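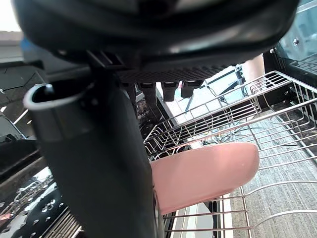
Washing a Telescope Mirror at Home

A reflector mirror needs washing far less often than most owners think. A thin coat of dust takes very little off the view, and every wash carries some chance of a scratch. Look at the mirror in daylight, straight down the tube. If you see spots of dried dew, pollen that won't blow off or a fingerprint, wash it. If you only see dust, use a bulb blower and put the cap back on.

These notes are for a small or medium mirror that comes out of the tube in its cell. I wrote them around my own Florby reflector, which has a 135 mm mirror held by three clips.

Before you start

Take off rings and your watch. Mark the edge of the cell and the tube with a pencil line so the cell goes back the same way round. Loosen the clips a little at a time and keep the screws in a saucer. Wash the sink with dish soap first and rinse it well, then fold an old towel and lay it in the bottom.

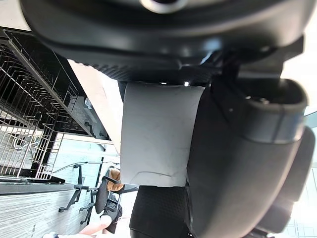
Light gray pad and dimpled black surface, seen close up.

You will need:

Plain dish soap with no hand lotion in it
A new bag of pure cotton balls
Distilled water, one gallon
A clean bath towel
A bulb blower

Skip paper towels, kitchen sponges and window cleaner. Microfiber cloths are fine for eyeglasses, but I keep them off bare aluminum coatings.

The wash

1. Blow off whatever loose grit will come.
2. Run lukewarm tap water over the mirror for a couple of minutes. I aim for 68 degrees if the mirror has been in the house. A mirror from a cold garage should sit indoors for a few hours first.
3. Put the mirror face up on the towel and cover it with water and two drops of soap. Leave it for 5 minutes.
4. Drag a wet cotton ball across the surface under the water, in one direction, with no pressure beyond its own weight. Turn it as you go and throw it out after one or two passes.
5. Drain, then rinse with the tap again.
6. Finish with distilled water poured slowly from the top edge. Tap water leaves spots if it dries on the coating.
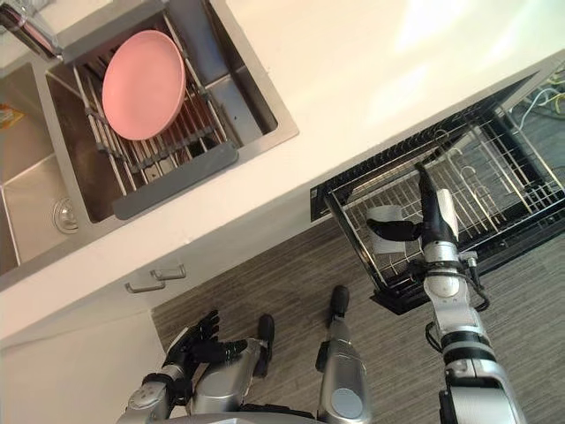 Pink plate on a roll-up rack laid over the sink.

Drying

Stand the mirror nearly upright on a folded towel, leaning against something that can't slide. Most of the water will run off by itself. Touch the corner of a tissue to any drops left along the bottom edge and let it soak them up – no wiping. Don't use a hair dryer.

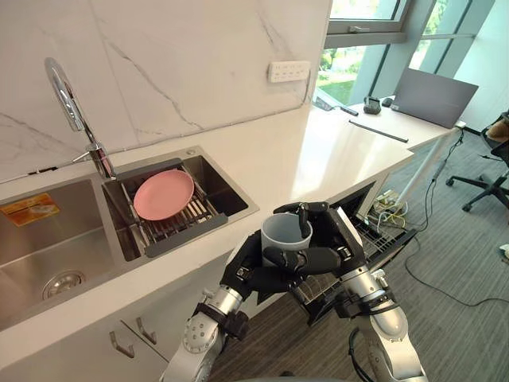
Refit the clips so they just clear the glass. A slip of paper should pass under each one. Tight clips pinch the mirror and give you stars with odd corners, a mistake I made the first time. Hefin James at the Halldale club spotted it before I did.

Check the collimation before the next clear night, even if you lined up the pencil marks. I usually wash mine in October, when the pollen is done, and in some years I skip it altogether.

Eyepieces are a separate job. Don't soak them. Use the blower, then a cotton swab barely damp with lens fluid, working from the center out.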